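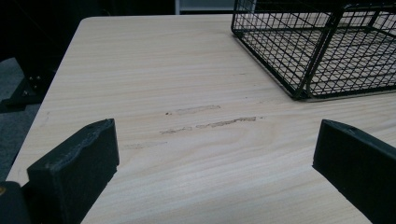 Kubo 1112 work table

Rectangular table with a pale wooden top and slightly rounded corners. Part of the Vesby range — replaces the earlier Kubo top, which had square corners.

Article no. 1584
Load, evenly spread: 300 kg
Persons for assembly: 2
Finish: clear, matt

The grain is fine and straight and varies from one top to the next. The finish will take light scuffs and marks in daily use. Wipe with a damp cloth and dry along the grain. Do not use scouring pads or solvent cleaners. Tops can be refinished with Meren hard oil after light sanding.
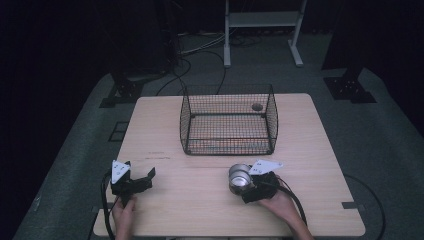
Kubo table with black wire mesh basket. Basket not included.

Suitable for hard floors and short-pile carpet. Check fixings after the first month and tighten by hand only.

Supplied flat from Varnement. Delivery on Friday in most areas.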